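Section 4 – Comparing finger sets on the two-arm table

Do this after homing, befor you load any Tedberg profile. Allow 40 minutes per set.

1. Power up both arms. Wait for the controller to go idle.
2. Set out two clear bins, one soft item in each. Bags, hats, whatever you have.
3. Left arm – park low over the wood, fingers open. Right arm to the far bin.
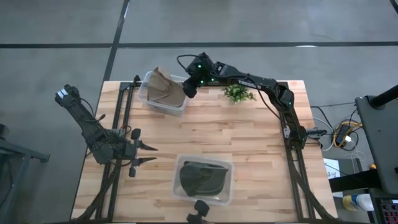

Fig. 4-1. Start position, left gripper open, right gripper at the far bin.

4. Load Brino finger profile. Check stroke limit reads 615 on the controller page. Anything else, reload.
5. Point the low camera through the bin wall. You want to read folds and seams on the item, not glare. Drop exposure to 243 if the plastic blows out.

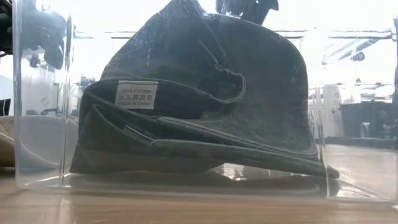 6. Run ten grasps from straight above. Log slips and double pinches seperately.

CAUTION – keep hands outside the rails while the arms are enabled. Soft stop is slow.

7. Swap items, same bins, same spots. Do not re-teach between items or the numbers won't compare.
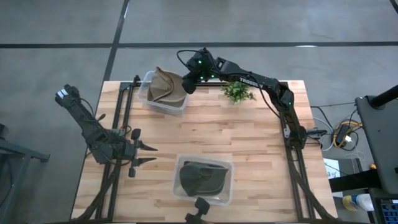
Fig. 4-2. Hats in both bins, arms over the table.

8. Switch to wrist camera view. Both fingertips should show. If only one does, camera bracket is twisted – loosen, square up, retighten.
9. Repeat with a stuffed toy. Long fins and tails catch on the rim, so lift straight up first.

NOTE – Oltetau fingers are wider. Use profile 234 and start higher.
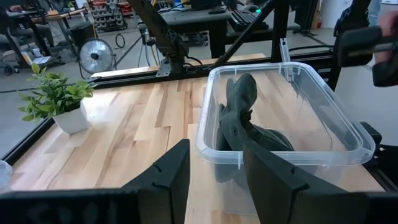

Sarmiento wrote in to say the wide fingers did better for them on toys but kept pinching the bin wall along with hat brims, and asked for a lower closing force as default. Set it under Grip > Force for now.

10. Save log, disable arms, then change fingers. Go to Section 5.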